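**Robot club news, February**

What a month! Team Droltasow have moved on to picking up soft stuff, so it's been crumpled paper and tissue all the way, and I've lost more goes than I'd like to admit. We took the hand-held gripper and the headset along to the open afternoon too - bright hall, big window, loads of people.

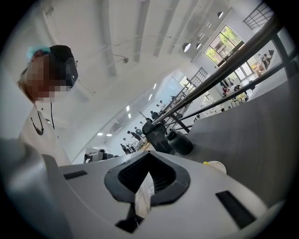

### Next up

Albane Pons is running the beginners' session on the Vusier kit at 7, and there are still places. Bring a laptop if you've got one (and a snack, it always runs over!). We're at 424 logged grabs and want 2,498 by summer, so do come and have a go.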